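Two-Arm Bench Walkdown: Desk Tidying Task
Site: Gourlay, back bay
Date: 27/09/2023
Inspector: Lovely Macaraeg
Present: Erick Mfaume (operator), Agnes McIver (floor safety)
Form: Zometska bench checklist, tabletop version

What I was asked: is this bench safe to run with people nearby, and is the machine ready to do a tidying chore with somebody other than Erick standing over it? I've wanted to do this inspection since February, so expect long comments.

SECTION A. BEFORE POWER

A1. Emergency stop within reach of operator's chair. OK
A2. Emergency stop tested, both arms drop to hold. OK
Comment: Tested twice. Agnes wanted it tested from the visitor side too and she was right to ask, it's a stretch from there. Second button requested.
A3. Arm base clamps tight. OK
A4. Floor tape at 36 inches from table edge. FIX
Comment: Tape is down on three sides only. Finish the fourth before anyone brings a tour through.
A5. Operator signed on log. OK

SECTION B. WORK AREA

B1. Tabletop clear of liquids and blades. OK
B2. Containers stable, no tall items at edge. OK
B3. Task items match the task card. OK, see comment
Comment: The card says "tray" and people in this building have been arguing about what counts as one. Fine by me, as long as the card and the table agree before the start button gets pressed. White on white is also the classic way to lose an object, so I looked hard at contrast.
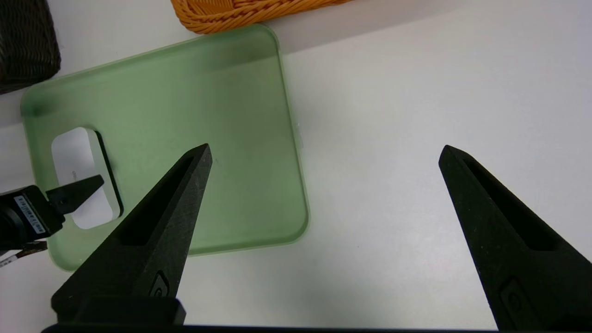 B3. Green item and both baskets, left arm side. Gripper open.

B4. Lighting even, no glare on work surface. OK
Comment: Soft shadows, no hot spots. Much better than the Trirkeck bench, where the window ruins every afternoon.
B5. Cables clear of arm travel. WATCH
Comment: The left arm has cable looping back along it. I'd like a second tie on that loop. Go through full travel by hand after adding it, please, a tie in the wrong place is worse than a loose cable.

SECTION C. HANDLING

C1. Grip force limit set and locked. OK
C2. Grip tested on rigid item. OK
C3. Grip tested on glass. OK, conditional
Comment: Slow speed only for glass. Erick has the limit at 30 percent and I'd leave it there.
C4. Arms do not enter each other's space without interlock. OK
Comment: This was the one I was most curious about! Two arms over one small tray is a crowded place to work. The interlock paused one arm every time I asked for a conflict, and it did so early, with room to spare. 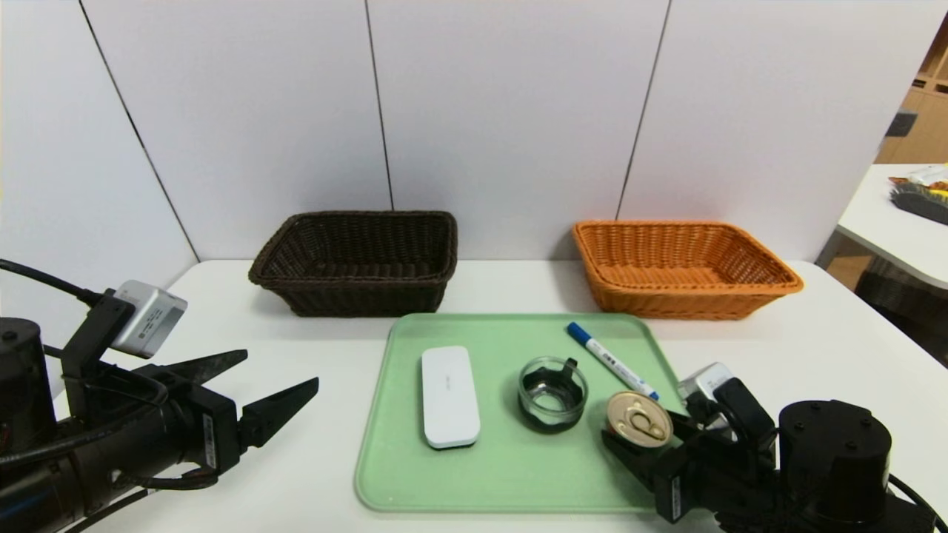
People ask me whether these things can do chores yet, and my answer after an afternoon here is: some of a chore, slowly, and it's a joy to watch. Getting hold of a small can sounds like nothing until you think about how many ways there are to nudge everything beside it. Erick's log has 175 pick attempts since the last inspection, with 14 marked as needing a hand. I would not leave it alone with my kitchen. I would let it clear my desk while I sat next to it with a coffee and a stop button.

Where it still struggles, from the log: markers that roll, and deciding what to do when an item isn't on the card. A person picks up the strange thing and looks at it. The machine stops and waits, and for safety purposes I'm very happy with that.

C5. Dropped item procedure posted. FIX
Comment: Posted at Dredden, missing here. Copy it over.

SECTION D. GRIPPERS AND WEAR

D1. Finger screws present. OK
D2. Finger surfaces free of cracks. OK
Comment: Scuffs and speckling are cosmetic. Keep checking the tips with a fingernail at every start of shift, power off.
D3. Tips even when closed. OK
D4. Wrist camera view unobstructed. OK
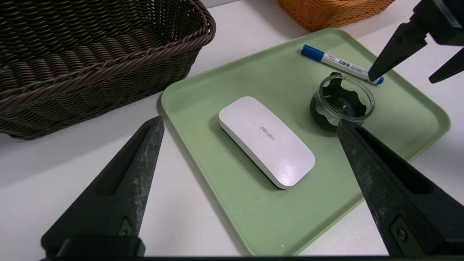

D2. Finger wear, with eraser, marker and glass jar on the tray.

D5. Spare finger set on shelf. FIX
Comment: One finger only. Aurelio Lorente has the order form.

RESULT
Pass with conditions. Slow speed, trained operator seated, no unattended running. Close A4, C5 and D5 and send me a note, no need for a full revisit. B5 stays on watch.

Added by A. McIver: Agree with all of it. I'd also like the word "tray" settled on the card. Gregor Gillies to reissue.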